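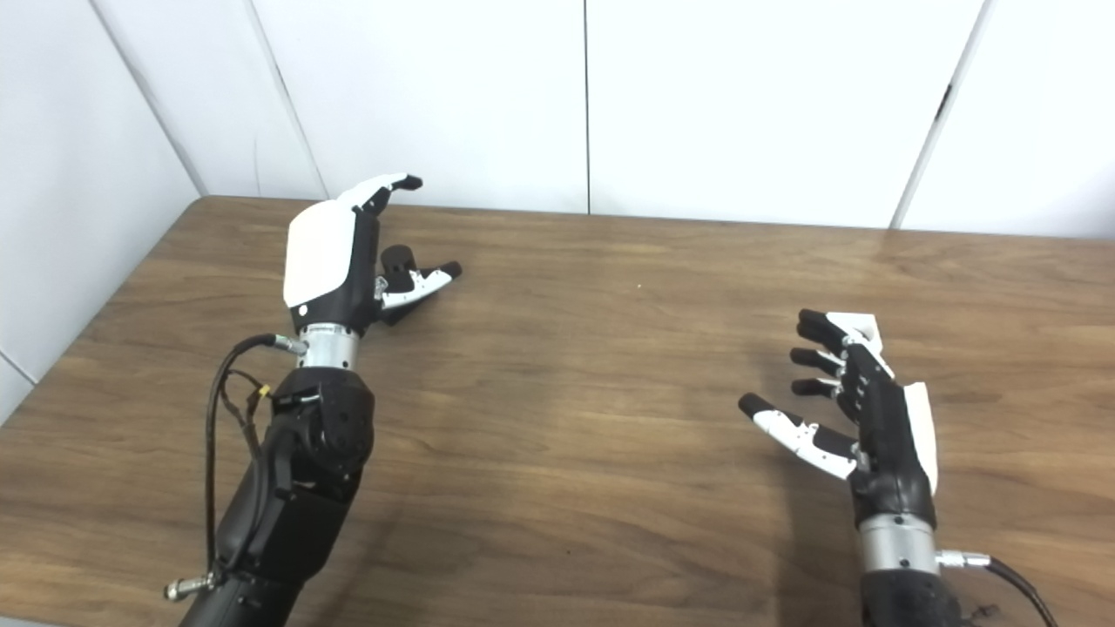
Kellia Supper Club: Questions We Get a Lot

What is it?
A shared dinner at one long sitting, 11 times a year. We skip February, when the furnace and the cook both need a rest.

Where do I find you?
141 Pirkow Street, side door. The front door is painted shut and has been since before we signed the lease. Knocking on it will get you a wave from the window.

What time should I show up?
Doors open at 6 p.m. and soup goes out at 6:30. If you come at 7 you have missed soup. We won't reheat it, but we will tell you how good it was.

Do I pick my own seat?
No. Efa Penry does the seating, and couples get split up. Most of them survive. If you really can't sit near a certain person, write to her beforehand and she'll keep it to herself.

What's for dinner?
One menu, posted the week before. There's always a meatless main, and it isn't a plate of side dishes.

I have an allergy.
Put it on the booking form, even if you told us last time. "I don't care for onions" goes on the form too, under Comments, where it will be read with sympathy.

Can I bring wine?
Yes, one bottle for every two people. Corkage is $10 a bottle and covers the glasses, including the ones you break.

Can I bring kids?
Ages 10 and up. They pay full price because they eat full price.

How do I cancel?
Reply to your confirmation email at least six days ahead for a full refund. After that, send a friend in your place - just give us the name so the place card is right.

Is there parking?
There's a lot behind the building that belongs to the dentist. He is fine with it after 5:30 and very much not fine with it before.

I left a casserole dish there in the spring.
We have four. Please describe yours.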